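Library's craft table gets a fall schedule
By Mounir Farouk
August

The Prinden library will keep its cord and yarn craft table running through the fall after a summer trial drew 109 sign-ups, branch manager Cristóvão Azevedo said Tuesday.

The drop-in table opened in June in the reading room on Cifuentes Street. Visitors can learn basic knots, braiding and simple yarn work, or bring a project from home and finish it there. Sessions are free and run from 3 p.m. to 6 p.m. on weekdays when school is in session.

Azevedo said the library spent $605 on supplies for the trial, most of it on rope, cord and yarn. The fall sessions will be paid for out of the regular program budget.

"People came in for one afternoon and then kept coming back," he said. "We had kids making key fobs next to people who have been knitting for 40 years."

Thick cord has been the most popular material, he said – beginners find it easier to see where each strand goes. Dark colors went first, and the branch has reordered navy.

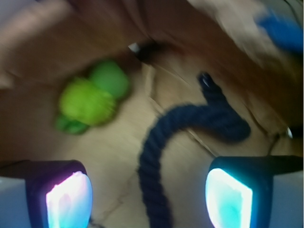

Children under 8 need an adult with them at the table. Scissors are kept at the front desk and can be signed out with a library card. Finished pieces go home with whoever made them, and leftover lengths go back in the supply bin for the next group.

The Skonitz branch is considering a table of its own but has not set a date. Azevedo said space is the main question there – its only free room is already booked most afternoons.

Donations of clean, unused cord and yarn can be dropped off at the Prinden front desk during open hours.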